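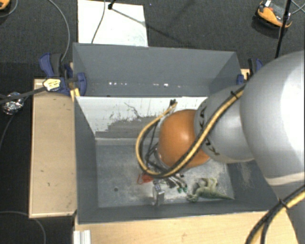 A dinosaur takes a lie-down at the bottom of the grey bin.

Every house has one, I think. The bin, the box, the drawer, the place where small things go when you can't face deciding about them. Mine is a big grey open-topped one and I've been meaning to sort it out since July.

I've started to grow rather fond of it, though! It's scuffed all over the floor, with whitish smears that laugh at my sponge, and the paint has worn off the white panel inside in a patch that looks to me a bit like Ireland on a bad day. It has survived three moves (the last one to a top-floor flat on Yan Street, 100 steps and no lift) and it has held everything from seed potatoes to ski boots.

What's left in it now is the hard core. There's the pale green dinosaur, lying on its side with its legs in the air, and I couldn't tell you what sort it's meant to be. I bought a bag of 16 from Torkero years ago, back when the shop still had the good penny toys by the till, and this is the last one standing. Well, lying. Then there's a little red thing with a thin loop on it, which I must have picked up and put back a dozen times. And a small silvery boxy object with a shiny top, which I like far too much to throw away.

I did try to be sensible about all this. I read a tidying book, the Someo one, all 755 pages of it (who has the time to write 755 pages on cupboards?), and it says a mixed container should be emptied completely, on to a sheet, in daylight. So I did that. I had a lovely afternoon, drank too much tea, filled two bags for the charity shop and found a spare key to a shed I no longer own.

The trouble comes with the last few bits. The book wants a "home" for each of them, but what sort of home does a toy dinosaur need? A shelf? It would only fall off. My neighbour swears by those little labelled tubs from Irnport, and I've got a stack of them under the bed, still in their wrapping.

So for now the dinosaur stays in the bin, and the red thing and the silver thing stay with it. I'll have another go after Christmas.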